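Rental Turnover in Fedport: Project Report
Kendra Doucette
25 June 2025

My project looked at how long apartments in Fedport stay empty between tenants. I used listings from two neighborhoods, Clodside and Pintér, going back to September. Each listing was logged by size, asking rent and the date it was taken down.

Most of the units in Clodside were renting for under $2000 a month. Those went fastest, usually within 3 weeks. Larger units took longer, and 11 of them had their rent lowered at least once.
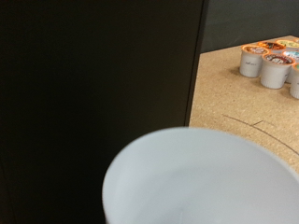 Pintér was harder to measure. Several landlords there reuse the same listing for different units, so I left those out. The remaining sample is small and I would not draw much from it.

If I did this again I would add Dindska, where there are more two-family houses, and ask landlords directly for move-in dates.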